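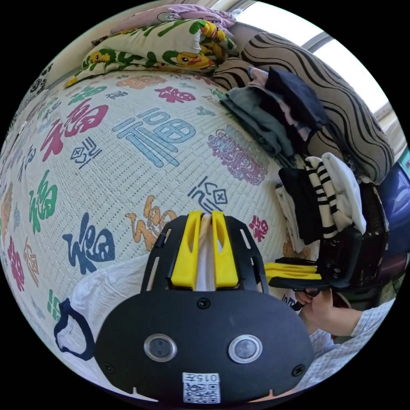 Two grippers at work over a patterned mat; one has a strip of white cloth between its yellow fingers.

Template check before publishing, Livis help site

Go through the list each time a page template is changed. Write OK, Fix or N/A next to each item and add a comment if it isn't OK.

1. Backup copy of the template folder made
OK. Saved as Florka-old on the shared drive.

2. Page title shows in the browser tab
OK. Long titles get shortened after 60 characters. Two titles in the Fivano section are longer and should be rewritten.

3. Only one top-level heading per page
Fix. The Goossens pages have 2. The second comes from the sidebar file, so change it there and not on each page.

4. Step numbers run in order
OK on the pages tested. Step 10 wraps onto a second line on a narrow phone. Leave it for now.

5. Pictures shrink to fit the column
OK. Checked on a phone and on a wide monitor.
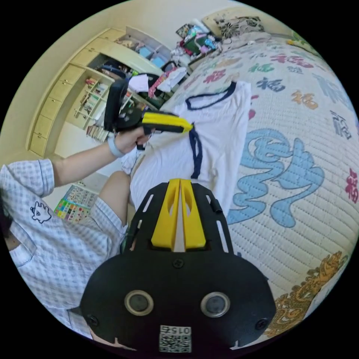

6. Internal links
Fix. The link checker went through 123 links. Most of the bad ones point to the old Florka download page. Update the menu file first, then run the checker again.

7. Contact form
OK. Test message arrived. The thank-you page still uses the old footer.

8. Login pages load over a secure connection
OK.

9. Passwords or keys left in template comments
Fix. An old test password was in the header file. It has been removed from the file and still needs to be changed on the server.

10. Print view
N/A. Print style sheet is due in August.

Result: do not publish yet. Items 3, 6 and 9 have to be cleared first. Recheck item 5 if the sidebar width changes.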